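Search the notebook
Enter keyword or entry number
Search

Workshop notebook, Hondero, Starnusmont site
27 November 2025
Entered by the process support desk

Purpose of entry: to record how the work of the bench staff has altered following the introduction of the Drollero folding line, and to set down points for the December review.

The line now completes the plain folding formerly done by hand. Over the period under review it received 299 cloths and returned 177 to the standard required. The remainder were passed to the benches for refolding. Staff report that refolding is less tiring than the former full shift of folding, but that it arrives in bursts and is harder to plan for. The rota still assumes a steady flow and should be revised.

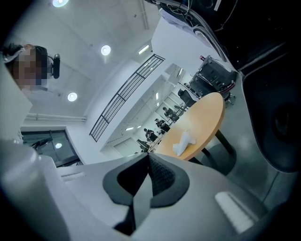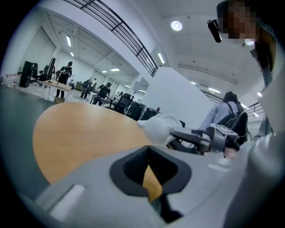 Responsibility for faults requires clarification. Under the old arrangement each person checked his or her own work, and a poor fold was corrected at once by the hand that made it. A cloth lying crumpled, as on the round table with the orange wooden top, would simply have been picked up by whoever was nearest. Staff now ask whether they may take such an item back without first logging it as a rejection by the line. Until the review has met, they may do so, and a mark on the daily sheet will suffice.

Training. Each member of the bench staff has been given 25 minutes of instruction on stopping and restarting the line. Several have asked for more, particularly on clearing a jam at the outfeed. The Bettencourt handbook covers this in one short paragraph and assumes knowledge that our staff have not been given. A local instruction sheet is to be drafted and tried by two people who have not seen the line before.

Grading. The job description for bench work still refers to output per shift. It makes no mention of judging whether a fold is acceptable, though this now takes up much of the day. The matter has been raised with the site office and no reply is on file.

Stoppages: 3 in the period, all at the outfeed. One was cleared by bench staff without assistance. Times are on the daily sheets.

Outstanding for December: revised rota; instruction sheet for jams; wording of the job description; whether refolded items are to be counted with the line's output or separately.

Recent entries
Outfeed guide, second adjustment
Noise readings at the benches
Bettencourt handbook, list of corrections
Daily sheet, new layout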